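Lundwood kitchen – progress report, April

Hello Raquel,

A good month, all told! The second 100 from Huerta arrived, so we've now had 1000 altogether, and most of this lot went on things to cook with and eat off. The crockery had been living in boxes since we moved in (Inès was very patient about it), and we're finally getting it out where people can find it.
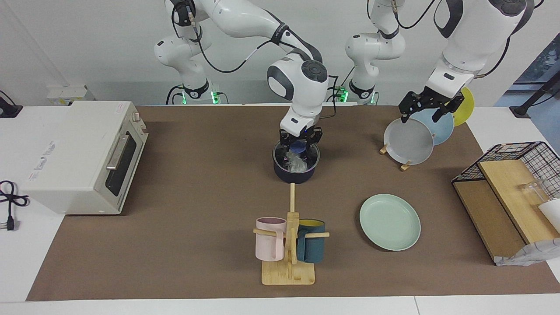

Unpacking the kitchen things: toaster oven, navy pot and the coloured plates in their wooden stand.

I'm very taken with the plates – grey, light blue and yellow – and the little stand saves us a whole shelf. The toaster oven is for the small lunch group, which Isauro wants to start with 3 people and see how it goes.

Still to do: hooks for the tea towels, and a price from Brullance for the cupboard doors. I'll send the receipts once Refugio has copied them.

Xóchitl Xolalpa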